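4.3 Scheduling the Catalog Reindex

The Plorix storefront reads product data from an index and does not query the catalog tables directly. Price or stock changes made in the administration panel become visible to shoppers only after the index has been rebuilt.

Before you begin, confirm that your account holds the Catalog Maintenance role and that no import is running.

1. Sign in to the administration panel and open System > Index Management.
2. Select the store view to be rebuilt. Installations with more than one store view must schedule each separately.
3. Set Mode to Scheduled and enter a start time. The default is 2:00 a.m., server time.
4. In Batch Size, enter 445. Larger values are accepted but may exceed the memory limit on shared hosting.
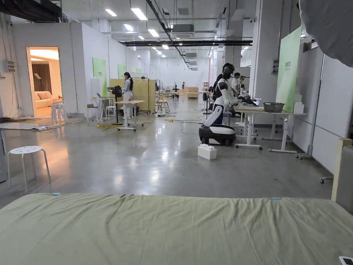
5. Select Save, then Run Test. The test processes the first two batches and writes the result to the index log.
6. Open the log and check the last line. Code 102 means that the test finished without errors.

Note: The Jodby cache module keeps its own copy of category pages. Clear it after the first full rebuild – later rebuilds clear it automatically.

Caution: Do not stop the indexer process from the command line. An interrupted rebuild leaves the index locked, and the storefront will show outdated prices until the lock is released under Index Management > Locks.

If the log shows code 3736, the database connection was lost. Restore the connection and repeat step 5.

Section maintained by Rosemarie Haberkorn, Technical Documentation.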